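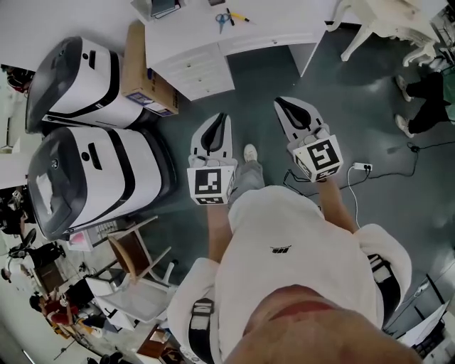

How long does the Morsy glue need before the clamps can come off? Overnight at shop temperature, longer if the shop drops below 60.

Wed 10 December

Glue tests, second round. Same maple offcuts as in October, all planed the same morning and cut to the same length. Half the joints got Morsy, half got the Nindetti we have been using on the chair order. Clamped everything at the long bench by the window and left it.

Pulled the first set after 20 minutes, mostly to see. Both glues slid apart by hand. The label on the Morsy says this is enough for "light work" – I wouldn't hang a coat hook on it.

Second set came out after 156 minutes. Nindetti held well and broke in the wood on all but one piece. Morsy broke along the glue line every time, clean on one face, a skin of glue on the other. Pieces are in the tray marked 2, please don't burn them yet.

Third set stayed in until this morning. No difference I could find between the two. Both broke in the wood, and I had to stand on the lever to do it.

Shop thermometer read 83 near the heater and a good deal less at the bench, so I moved it to the bench and it stays there from now on. October notes give the temperature by the heater, which makes them hard to compare. I've penciled a note in the margin of that page.

Squeeze-out: Morsy runs more. It got under the cauls and stuck two of them down. Wax the cauls or put paper under. It scrapes off fine while rubbery but chips the surface once hard.

Drodton want the stools before the holidays and there are 84 legs still to glue up. Will stay with Nindetti for those and keep the Morsy for panels that can sit overnight anyway. One and a half bottles of Nindetti left, more on order from Trultulgate.

To do: end grain test, with and without a size coat. Repeat the second set with the bench thermometer. Bar clamp with the red handle slips under load – new pad or throw it out.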